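Jolgate Accord

The Jolgate Accord is a border agreement between the neighbouring republics of Skoluvham and Kosine, signed at the lakeside town of Jolgate after a long and rather weary winter of talks. It settled, for the most part, a quarrel over the Rocha valley that had soured relations between the two countries for a generation. Under its terms both armies drew back 25 kilometres from the river, and the old customs road, 160 kilometres from end to end, was opened again to farm traffic and family visits.
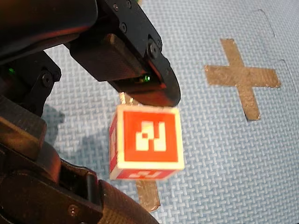 The talks very nearly came to nothing. In December the Kosine delegation went home over the wording of a clause on grazing rights - a small matter on paper, but one felt very deeply in the hill villages - and it took several weeks of patient letter-writing to bring everyone back to the table. The final text runs to 93 articles, a good many of them to do with water.

Skoluvham's parliament approved the accord first, and Kosine's followed within 90 days. A joint river office at Rocha still looks after the day-to-day business of the valley, from ferry licences to flood warnings, and its yearly report is published in both languages.

See also: Rocha valley; Foreign relations of Kosine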